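Small Towns Should Stop Selling Their Libraries by the Hour

Posted 18 March 2020

The public library in Vikville rents out its reading room. It started in February, when the town council approved a plan to let outside groups book the room on weekdays, and the fee goes into the general fund. I have lived in Vikville most of my life and I think the plan is a mistake. I also think other towns are about to make the same one, so it is worth going through why.

The reading room is the big one at the back, with the tall windows. It seats 32 people. Before the change you could walk in at any time the library was open and sit down with a newspaper or a laptop or nothing at all. Now there is a sheet taped to the door with the bookings on it. If the room is booked, you sit by the front desk or you go home.

The council's case is simple. The building costs money to heat, the roof needs work, and the state has not raised its share in years. Rent from the room brings in $300 on a good week. Halldóra Kvaran, who sits on the council and pushed for the plan, told the paper that an underused room is a cost and a booked room is an asset. I understand the thinking. I have kept the books for a small business and I know what it is to look at a number that will not move.

But the room was not underused. It was used quietly, and quiet use does not show up in a report. A man reading for three hours leaves no record. A kid doing homework until her mother gets off shift leaves no record. The door counter at the front logged 2,024 visits in February of last year, and it can't tell you where any of those people sat or how long they stayed. A booking, on the other hand, comes with a name, a time and a payment. So the booking is what gets counted and what gets defended at budget time.

Grinerton did this before us. It is the next town over and its library is a little larger. They began with one room on two mornings. Then it was the children's room in the evenings. Then the library began closing early on some days so that events could have the whole ground floor. Each step was small and each one had a reason. Hjalti Bergmann, who worked the desk there until he retired, told me the regulars did not complain. They just stopped coming. By the time anyone noticed, the low attendance had become an argument for renting out more space.

I don't think anyone in Grinerton wanted that result. I think it is what happens when you ask a public room to earn its keep. A park does not earn its keep. Neither does a sidewalk. We pay for them because we want to live in a place that has them.

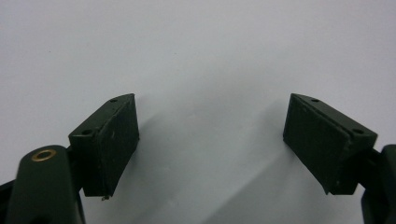
There is also the matter of who gets the room. The fee is low by business standards but it is still a fee. The chess players who used to meet on the side by the radiator can't pay it every week, and they shouldn't have to. A sales seminar can. Over time the room will go to whoever has a budget, and most of those groups already have somewhere else to meet. The old Gultel building on Koval Street has conference space sitting there, with parking.

If the town needs the money, and I believe it does, there are other ways to get it. Rent the room after closing. The lights and heat cost something in the evening, but the fee could be set to cover that, and it would take nothing away from anyone. Put a small library levy on the ballot and let people vote on it. I would guess it passes. People here complain about taxes, but they have also turned out every time the library was really in trouble — the flood, the year the boiler went, the fight over the bookmobile.

The council is due to review the plan at the end of its first year. I would ask them to do it sooner, and to spend a few afternoons in the room on days when it isn't booked before they decide. Bring something to read. If the numbers still matter more after that, then say so in the minutes and put your names to it.

Comments on the plan can be left at the town clerk's office or at the library's front desk, which has a box for them next to the returns slot.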